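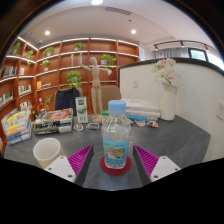
Bottle on the coaster, gripper fingers open on either side.

Kornen Manipulation Study: Minutes
Saturday, June 12, 2021
Present: Josée Lavoie (chair), Chrysoula Papadakis (minutes)

1. Previous minutes
Accepted with one change. The Lemieux split is by room, and the old minutes had it by object.

2. Collection
Chrysoula reported 2973 demonstrations logged with the hand-held gripper, of which 389 use clear plastic objects. Tracking was lost in 73 of the clear plastic ones. Josée asked that these stay in the raw set with a flag and be left out of training for now.

3. Clear objects
Discussion of grasps on water bottles. The background shows distorted through the plastic above the label, and the Pledus baseline tends to place its grasp point too high there. Chrysoula thinks the label edge is the better cue. Josée was not convinced and wants the test run again with labels removed. Agreed to do both versions, 24 trials each.

4. Camera rotation
Some demonstrations turn the wrist far enough that the room comes out sideways, ceiling on the left. Desgate rotates these upright before training. Josée prefers to keep them as recorded. No decision. Chrysoula to train one model each way and compare.
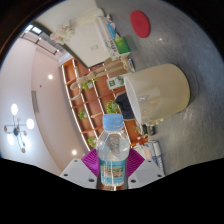
5. Actions
Chrysoula: flag the lost-tracking files, start the two rotation models.
Josée: write up the label test, send the draft to the Lemieux group.
Write-up of results to be ready in September.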